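Setting Up a Simulated Faucet Cell: Getting the Arm Ready to Turn Handles

Posted in March, from the Prokopenko bench notes

If you've been following along with the Zastine build, you already have an arm that moves when you ask it to and a physics scene that doesn't blow up the moment you press play. Well done! That took me most of a winter. Now we get to the part I like best, which is giving the arm something to do, and in our case that means faucets.

I'm assuming you have the Ilbridge scene loader installed and that you can open the bare floor scene. If the loader complains about a missing folder, go back to the install page and sort that out first, because everything below leans on it.

Step 1. Load the faucet by itself

Please don't load the arm yet. I know it's tempting (I do it too, every time I'm in a hurry), but a faucet model with a bad scale or a bad origin is much easier to spot when there's nothing else around it. Open the bare floor, bring in the model, set it down at the center, and pull the camera well back.

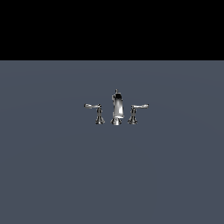 Widespread faucet set on the bare floor, before the arm is loaded.

Look at the bases first. They should sit right on the floor, with no gap under them and nothing sunk in. If the whole set is too high or too low, change the height offset in the scene file and leave the model file alone, or you'll be fixing it again in every other scene that uses it. A widespread set comes in as three separate pieces, so check each one, and make sure they all belong to the same parent. I once had a left handle that stayed behind when I moved the rest, and it took me an embarrassing part of an afternoon to find out why.

Step 2. Check the joints by hand

Open the joint panel and drag each handle's slider slowly from one end to the other. You want the lever to swing around its own stem. If it sweeps through the air in a big circle instead, the joint axis is in the wrong spot, and you'll need to move the axis to the middle of the stem and try again.

While you're in there, set the friction. The models from the Borkunura pack arrive with friction at zero, and a lever like that will drift if you so much as look at it. I start at 43 on the loader's own scale and go up from there. For a stiff, old-feeling tap I've gone as high as 71, and the arm can still manage it, though it isn't graceful.

Step 3. Bring in the arm and park it

Load the arm with the gripper open, and park it low and well away from the faucet. Set this as the home pose and save it, because every run will start there. Then let the simulation run for 300 steps without sending any commands at all. Make a cup of tea if you like. Nothing should wander off, and the arm should still be in its home pose when you get back.

Step 4. Look from the gripper side

Switch to a close view that takes in the gripper and the faucet together. You're checking the approach: is there open space between the gripper and the nearest chrome, and can you tell which part you're sending it toward? Go through every faucet in your set this way, the single-body ones with the long curved spouts as well as the widespread ones.

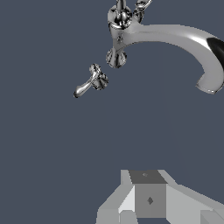 Mine kept passing the floor check and then failing as soon as the arm was in, and the trouble was the handle's parent link. I reattached it to the body, saved, reloaded the whole scene instead of just the model, and it has behaved ever since. Worth adding to the page, I think! (Comment from tapwrench)

Thank you, tapwrench, and consider it added. Whenever a handle sits apart from its faucet, open the link tree and see what it's attached to before you touch any positions. Dragging it back by eye will look fine until the next reload. And yes, reload the full scene, as the loader holds on to old link positions otherwise.

Step 5. First slow run

Turn the speed down to the lowest setting and allow over 800 steps for one approach. Stop the arm just short of the lever, check that the fingers are lined up on either side of it, and only then let them close. If they clip the base on the way in, raise the approach point a little and run it again from home.

Once you get a clean turn, save the scene under a new name. The next page covers turning the lever back the other way.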